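Flakodov: a word list of household and market speech
README for version 3

What this is

Flakodov is a small collection of words and short sentences that people use at home, in the kitchen and at the weekly market in the valley villages near Sarnano. It has 122 entries. Each entry gives the word as the speaker said it, a plain English meaning, one sentence where the word is used, and the name of the village.

We began the list because two of our older speakers used different words for the same kind of ladle, and we wished to write both of them down before we forgot. After this it became bigger. It is still not a dictionary and we ask you kindly not to cite it as one.

Files

entries.txt contains the list, one entry on each line, with fields separated by a tab.
villages.txt contains the village codes and the full names.
notes.txt contains longer remarks on single words. Please read it before you correct something, the answer may be already there.
changes.txt tells what is different from version 2.

All files are in UTF-8. If the accents look broken, open the file again and choose the encoding by hand. Some spreadsheet programs also turn the village code 3-8 into a date, so import this column as text.

How the words were collected

The speakers were visited at home, always with a person from the same village present. We did not read questions from a paper. We asked them to talk about a meal, a repair or a trip to the market, and we wrote down what came. Each visit took around 7 hours with lunch included, and lunch was often the best part for the vocabulary.

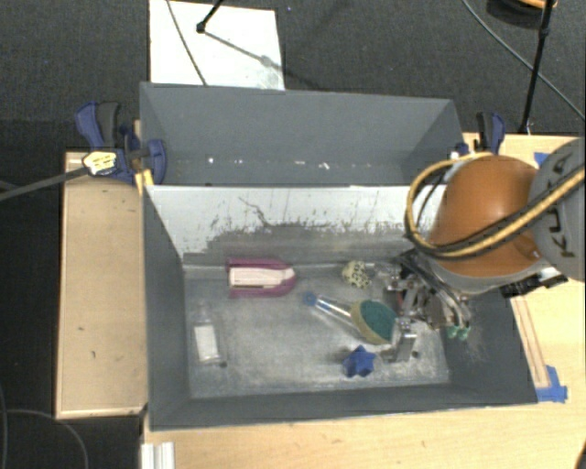

Spelling was the hardest matter. The speech has no agreed spelling, and the schools in the area have never taught one. Harpreet Fortin proposed to follow the older parish records where they have the word, and to write by ear in all other cases. We mark the second kind with a star. A double consonant is written only if both speakers in the village made it long.

Stress is shown with an accent when it does not fall on the second last syllable.

Known problems

The words for tools are much fewer than the words for food. Most of our visits happened in kitchens, so this is our own fault.

Three entries in the market part may be the same word with different endings. They are left separate until we can ask again.

The younger speakers often gave us the standard word first and the local one only later. Where this happened, both are in the entry, with the local word first.

Words from the upper villages were added in May and were checked by one person only. Treat them with some care.

Use and thanks

You may copy and change the list for teaching or study, if you keep this file together with it. For printed use please write to us before. The names of the speakers are not given, as they asked.

Corrections are very welcome, also small ones. Send the entry, your village and the form you know, to Darcy McIntyre, who keeps the master copy.

Last changed: Aug 7, 2026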